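Sarna 조작 소프트웨어 팀에서 같이 일할 분을 찾습니다 (제어·플래닝·툴링)

안녕하세요, Sarna에서 매니퓰레이션 소프트웨어 팀을 맡고 있는 사람입니다. 채용 공고는 원래 인사팀 양식으로 나가는데, 지난번에 양식대로 올렸더니 지원하신 분들이 하나같이 "그래서 거기 가면 무슨 일을 하나요?"라고 물으시더라고요. 그래서 이번에는 제가 직접 씁니다. 좀 길어요! 커피 한 잔 들고 읽어 주세요.

우리 팀은 로봇 팔이 집 안 물건을 집고, 옮기고, 내려놓는 일을 하게 만드는 소프트웨어를 만듭니다. 하드웨어는 안 만들어요. 팔은 사서 쓰고, 그 위에 올라가는 것들, 그러니까 인식 결과를 받아서 어디를 어떻게 잡을지 정하고, 궤적을 뽑고, 제어기로 흘려보내고, 망했을 때 왜 망했는지 들여다보는 도구까지가 전부 저희 몫입니다. 팀은 저 포함 여섯 명이고요, 이번에 두 명을 더 모시려고 합니다.

내부에서 쓰는 이름 몇 개만 먼저 알려 드릴게요. 면접에서 자꾸 튀어나올 거라서요. Jastudar는 저희 시뮬레이션 러너입니다. 장면을 만들고, 로봇을 놓고, 과제를 돌리고, 로그를 쌓습니다. Bautista는 모션 플래너예요. 처음엔 오픈소스 플래너를 얇게 감싼 물건이었는데 지금은 감싼 쪽이 훨씬 두꺼워졌습니다(네, 그래서 사람이 필요합니다). Britgate는 시뮬레이션에서 통과한 버전만 실제 팔로 넘어가게 막아 주는 관문 같은 서비스고요. 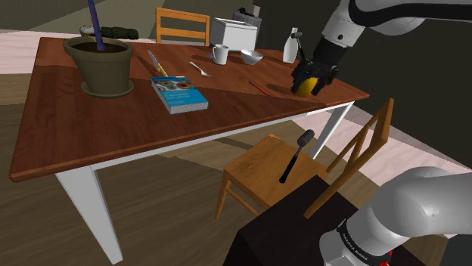 플래너 얘기를 조금 더 해 볼게요. Bautista를 맡을 분이 제일 오래 붙잡고 있을 문제는 "잡은 다음"입니다. 잡는 것 자체는 생각보다 잘 되는데, 물건을 쥔 손이 움직이기 시작하면 충돌 검사가 갑자기 까다로워지거든요. 손에 든 물체까지 로봇의 일부로 보고 경로를 짜야 하니까요. 식탁 장면이 딱 좋은 예인데, 그리퍼가 노란 과일을 상판 바로 위에 들고 있고 뒤쪽에는 목이 좁은 흰 병이 서 있잖아요. 저런 병은 살짝만 스쳐도 넘어가는 걸로 쳐야 해서 여유 거리를 크게 주고 싶은데, 모든 물체에 똑같이 크게 주면 이번에는 머그와 그릇 사이로 지나가는 경로가 통째로 사라져 버립니다. 상판에 누워 있는 연필이나 포크처럼 납작한 물건은 또 위로 그냥 넘어가면 되고요. 지금은 물체 종류별로 손으로 적어 넣은 표로 버티고 있는데, 이걸 제대로 된 비용 함수로 바꾸는 게 첫 번째 큰 과제가 될 거예요.

그럼 자리별로 적어 볼게요.

첫 번째 자리, 모션 플래닝·제어 엔지니어 (1명)

Bautista의 주인이 되실 분입니다. 샘플링 기반이든 최적화 기반이든 플래너 내부를 뜯어 본 경험이 있으면 좋겠어요. 논문을 썼는지는 크게 안 봅니다. 대신 플래너가 이상한 경로를 내놨을 때 "랜덤이라 그래요" 하고 넘어가지 않고 끝까지 따라가 본 이야기가 있으면 꼭 들려주세요. 저는 그런 얘기 들으면 면접 시간을 넘기는 편입니다.

주로 하시게 될 일은 이렇습니다.
물체를 쥔 상태에서의 충돌 모델 갱신과 경로 재계획
접촉이 있는 동작(내려놓기, 밀기)에서 위치 제어와 임피던스 제어 사이의 전환 다듬기
플래닝 시간 줄이기. 저희 목표는 한 번에 40밀리초 안쪽이고, 아직 못 지키는 장면이 꽤 있습니다
C++17로 된 코어와 파이썬 바인딩 관리

두 번째 자리, 시뮬레이션·툴링 엔지니어 (1명)

Jastudar와 Britgate를 같이 봐 주실 분입니다. 밤마다 과제 1000개를 돌리고, 아침에 출근하면 실패 목록이 올라와 있어요. 이 실패 목록이 문제인데요, 지금 화면에서는 플래너가 못 푼 건지, 인식이 물체를 엉뚱한 데 놓은 건지, 시뮬레이터의 물리가 튄 건지 구분이 잘 안 됩니다. 로그를 열고 재생을 해 봐야 알 수 있어요. 이걸 자동으로 갈라 주는 도구가 있으면 팀 전체의 오전이 통째로 돌아옵니다. 정말로요!

과제 장면도 늘려야 합니다. 현재 등록된 장면이 3092개인데, 솔직히 비슷비슷한 게 많아요. 물체 위치만 조금씩 흔들어 놓은 것들이죠. 의자 높이가 달라지거나, 로봇 받침대가 가구에 바짝 붙어 팔꿈치 움직임이 답답해지거나, 상판에 그림자가 길게 져서 인식이 흔들리는 장면 같은 게 더 필요합니다. 장면을 절차적으로 생성해 본 분이면 아주 반갑고, 게임 쪽에서 레벨 툴을 만들던 분도 환영해요. 저희 팀에도 게임 회사 출신이 있는데 물리 엔진 디버깅은 그분이 제일 빠릅니다.

주로 하시게 될 일입니다.
장면 생성기와 렌더링 설정 관리
실패 원인 자동 분류와 재생 뷰어 개발
GPU 노드 16대로 돌아가는 야간 작업 스케줄링
Britgate 통과 기준 설계. 어떤 회귀를 막고 어떤 건 경고만 줄지, 플래너 담당자와 매번 티격태격하게 됩니다

두 자리 모두에 해당하는 이야기

경력 연차는 따로 못 박지 않았습니다. 신입이셔도 학교나 개인 프로젝트에서 로봇 팔을 실제로든 시뮬레이션으로든 움직여 본 적이 있으면 지원해 주세요. ROS 2는 쓰긴 하는데 통신 계층 정도로만 씁니다. 몰라도 들어와서 배우시면 돼요. 리눅스에서 빌드가 깨졌을 때 당황하지 않는 분이면 더 바랄 게 없겠고요. 영어는 문서를 읽을 수 있는 정도면 충분합니다. 회의는 전부 한국어로 합니다.

인식 모델 학습은 이번 채용 범위가 아닙니다. 그쪽은 옆 팀이 맡고 있고 저희는 결과를 받아 씁니다. 모델을 직접 학습시키고 싶은 마음이 크신 분은 입사하고 나서 실망하실 수 있으니 미리 말씀드려요.

일하는 방식도 궁금하실 것 같아서 적습니다. 출근은 오전 8시에서 11시 사이에 편하게 하시고, 일주일에 이틀은 집에서 일하셔도 됩니다. 시뮬레이션 쪽은 원격으로 거의 다 되는데 실제 팔을 만지는 날은 나오셔야 해요. 코드 리뷰는 꼼꼼한 편이고, 리뷰에 농담도 많이 달립니다. 야간 작업이 터졌다고 밤에 전화드리는 일은 없어요. 아침에 보면 됩니다.

장비는 원하시는 노트북 한 대와 GPU가 달린 데스크톱을 드립니다. 연봉은 첫 통화 때 범위를 먼저 말씀드릴게요. 저도 지원자일 때 그걸 마지막에 듣는 게 제일 싫었거든요. 수습은 석 달이고 그 기간에도 급여는 똑같이 나갑니다.

전형은 이렇게 진행됩니다.

먼저 저와 30분 통화를 합니다. 편하게 서로 알아보는 자리예요. 그다음이 실습 과제인데, 식탁 장면 하나와 일부러 고장 낸 플래너 설정을 드리고 뭐가 잘못됐는지 찾아보시게 합니다. 집에서 하시면 되고 반나절 넘게 쓰지 말아 주세요. 다 못 고쳐도 괜찮습니다. 어디까지 봤고 뭘 의심했는지 메모를 남겨 주시면 그걸 더 열심히 읽어요. 과제 비용은 합격 여부와 상관없이 드립니다. 마지막은 팀원들과 만나는 면접이고, 과제 메모를 놓고 같이 이야기합니다. 화이트보드 알고리즘 문제는 없습니다.

지원하실 때는 이력서와 함께 최근에 고생한 버그 이야기를 한 단락만 적어 주세요. 형식은 자유고, 자기소개서는 안 주셔도 됩니다. 공개된 코드나 영상이 있으면 링크도 같이요. Sarna 홈페이지 채용 메뉴에서 "조작 소프트웨어"를 고르시면 저한테 바로 옵니다.

접수는 2월 말까지 받고, 그 전이라도 오는 순서대로 읽고 답장드립니다. 떨어지신 분께도 제가 직접 이유를 적어 보내요. 두 자리 중 어디가 맞는지 헷갈리시면 "둘 다"라고 쓰셔도 됩니다. 통화하면서 같이 정해요!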